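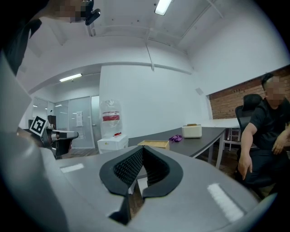

Ticket 603: spare finger pads and second pair of hand-held grippers, budget query
Status: open, waiting on supplier
Opened by: Liviu Cârstea

14 Dec 2021
Hi all, me again about the gripper money! I've had two quotes back and they don't match up at all, so I'm stuck on the order form. Paltell want 198 for a set of soft pads, postage included. Stunier say 400, but theirs comes with the marker cubes already fitted (and I think a spare cable, though the email is a bit vague, so I've asked).

Update, same day, after lunch
Rang Tkachuk to see if they'd do pads on their own. They will, only the wait is 7 weeks, and I'd really like the order in before the December cut-off or the money goes back in the pot. Can anyone tell me if that cut-off is for placing the order or for paying the invoice? The form says both in different places, argh.
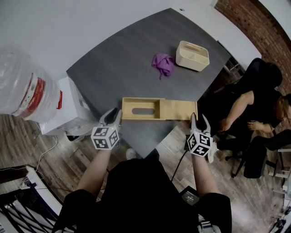 I've also put down a few more props for the table jobs. Boxes with sliding lids are cheap, so are cloths and caddies, and I'd sooner have doubles of everything than stop a session to go shopping. They can go under consumables, I think? Shout if not.

Still to sort:
Stunier to confirm the cable
Someone to approve the props line
Cost code for Trirken, as the old one bounced when I tried it

If I've heard nothing from Stunier by tomorrow I'll go with Paltell for the pads and we can argue about cubes in the new year. Leaving this open till then.

Liviu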